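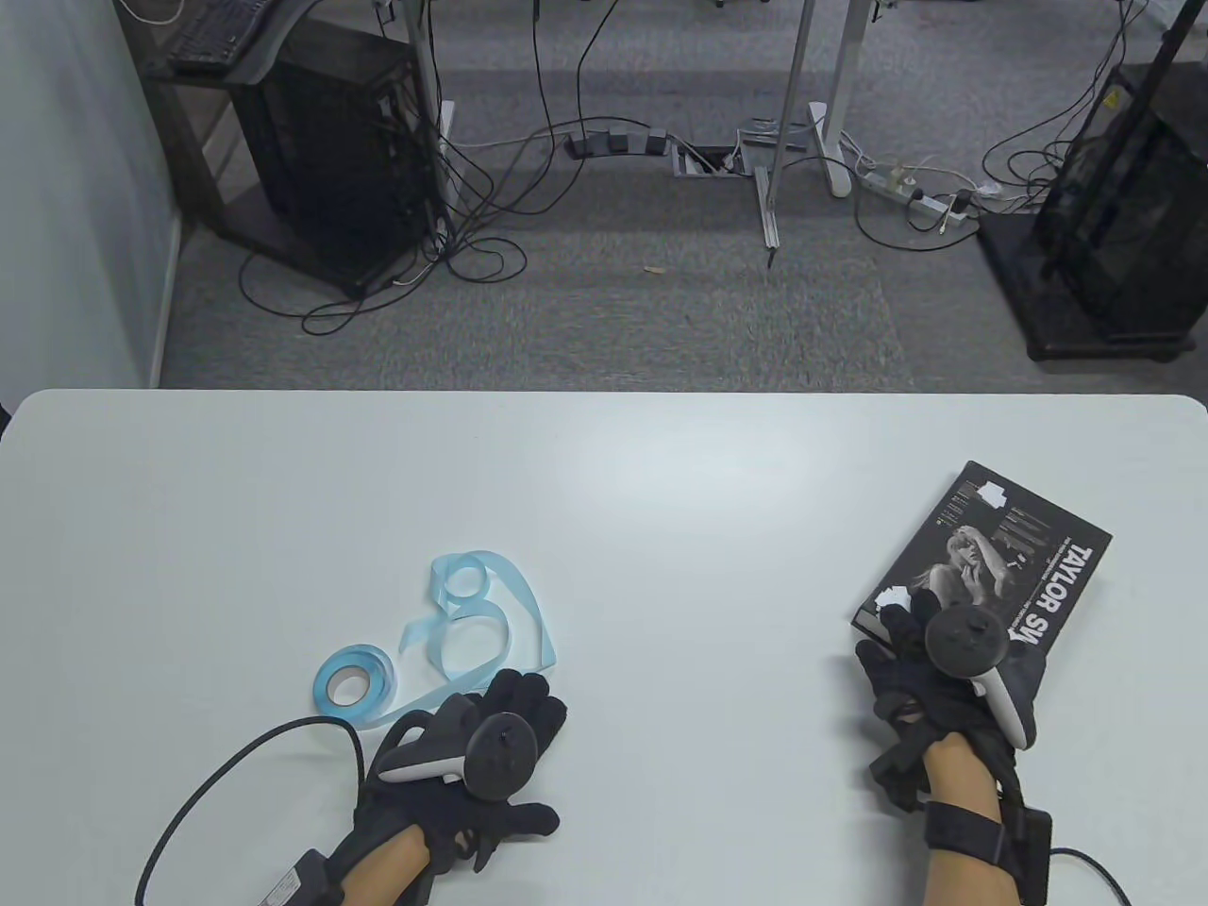 Kadville Recipe Cards, readme

Typed up text of handwritten recipe cards from kitchens in and near Kadville. 3,512 cards, one row per card. Mostly cakes, pickles, soups. A lot of plum things.

Files
cards.csv - the main one
cooks.csv - name and street, where we have permission
units.txt - what "a cup" meant to whom. Read this first!!

Columns
id, title, body, cook_id, decade, stained (y/n), typed_by

Title is blank on 111 cards. Left blank on purpose, please dont fill them in with a guess. Decade is Viorica's call from paper and handwriting, so treat as soft. Body keeps the original spelling, incl. "tomatos" and "flower" for flour.

Who did what
Typing: Idrisa Mbwambo, Mwanaisha Biwott. Dating: Viorica Berisha. Checking: Michalis Balaskas, every card read against the original, 2 passes.

Known problems
- Oven temps are a mess. Some F, some C, some just "hot"
- duplicates: same plum cake copied between sisters, kept all of them
- 4 cards are in shorthand, body says [shorthand], still looking for a reader
- the Mollel family cards lost their order when the tin got emptied. ids there mean nothing
- fractions: 1/2 turns into a date if you open the csv in a spreadsheet. Import as text

Use
Free for cooking, teaching, research. Not for a printed cookbook without asking, some families said no to that. Ask Frauke Rieger first.

Next update in August, adds the jam cards and fixes for cooks.csv.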